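Consejos de taller: cámara en la muñeca y piezas de madera en simulación

Escribo estas notas para quien programa un brazo en el simulador antes de tocar el banco real. Son cosas que aprendimos Kulap Chaimongkol y yo con la tarea de montaje de Jullside. El orden no importa mucho.

Guarde la semilla junto con cada episodio. Nosotros la escribíamos solo en el nombre de la carpeta, y cuando quise repetir el episodio 1639 ya no sabía con cuál textura se había generado.

Separe el planificador del control de la pinza. Si los dos viven en el mismo proceso, un retraso del primero se nota en el cierre de los dedos. Con dos procesos y una cola corta el problema desapareció.

Para la percepción, no confíe en el color cuando todo es madera. Un umbral de tono que funciona con la mesa clara falla con un tablero rojizo, y al revés. Es mejor usar la profundidad para separar los planos y dejar el color para el final, como desempate.

Las vetas también engañan. El detector de bordes encuentra muchas líneas paralelas y puede tomar una veta por el canto de una tabla. Yupin Srisuk propuso pedir que el borde tenga un salto de profundidad en los dos lados, y desde entonces lo dejamos así.

Los brillos del metal son otro asunto. Una cara pulida devuelve una mancha clara que cambia con cada movimiento de la muñeca. Enmascare la pieza entera por su contorno oscuro — no por el brillo — y calcule el centro después. 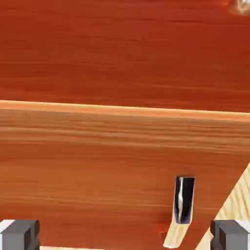 Vista desde la pinza: la pieza metálica oscura sobre el fondo naranja, con madera pálida debajo y a la derecha.

Revise los ejes de la cámara antes de entrenar. Una rotación de 90 grados mal puesta no da ningún error en el programa, solo da agarres malos. Yo pongo un cubo en una posición conocida y comparo los números a mano.

Deje las puntas de los dedos dentro de la vista. Sirven de referencia para saber si la pieza está entre ellos o más lejos, y ocupan poco. Si molestan al detector, se enmascaran con una plantilla fija — pero hay que rehacerla si cambia la apertura.

Última actualización: 27 oct 2025. En noviembre añadiré la parte de calibración.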